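Filow two-finger gripper cell, 4 months in — review
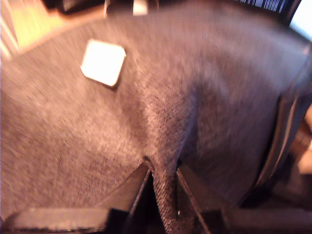

Gray woven pulled into the gap between the fingers. Filow at work.

Posted 3/3/19 by Bethel Habte

Writing this on my break so it'll be choppy. We're a small upholstery shop, seat covers and cushion covers mostly, and the owner bought one Filow cell through Martinelli last year. I run the table next to it. People on the trade board keep asking if it's worth the money so this is my two cents from the floor, not the office.

What we paid: 1,390 a month on the lease, service included. Cheaper quotes were out there. The Zeslow one looked fine on paper but they wanted us to change the table height and we weren't going to.

The good. It picks up woven fabric. Sounds like nothing, but the Trulteo we had on trial had suction cups and anything with an open weave just leaked air and dropped. The Filow pinches. Two flat black fingers come in from the sides, grab a fold, pull. Medium weight cloth like our standard gray, very few misses. On a good shift it gets through 200 covers and my wrists don't hurt at night. That part I can't argue with. I used to go home and not be able to open a jar.

The bad. Thin lining, forget it. Grabs two layers or none. Vinyl gets a crease if the grip is set too hard, and the grip setting is buried four menus down, and it goes back to default after a restart. Why. We wrote the numbers on tape and stuck it to the screen.

Noise is OK. Fingers wipe clean with a dry rag. Lint gets in the joint behind them and you have to stop the cell to get it out, the manual says weekly, we do it every day.

Now the jobs part, which is what everyone really asks. No one was let go. But there were three of us on pulling and now there's one, me, and the other two got moved to sewing. One of them likes it better. The other one doesn't and says so. My own day is a lot more watching and a lot less doing. Fix a bad grab, clear it, press go. You get tired in a differnt way. My feet are fine, my head is mush by two o'clock. Also less talking, you can't really chat across the guard.

Pay — I got a bump for being "cell lead" but only after I asked twice. If your shop is getting one of these, ask before it gets bolted down.

Training was half a day. Not enough. The Martinelli guy was nice and answers his phone, but he left us with 32 pages of printout and most of it was for a different model. I learnt more from breaking it.

Would I want it gone? No. Would I want a second one? Not untill they fix the restart thing and somebody figures out lining. Office is talking about June for another one, we'll see.

3.5 out of 5. Would be a 4 with a save button.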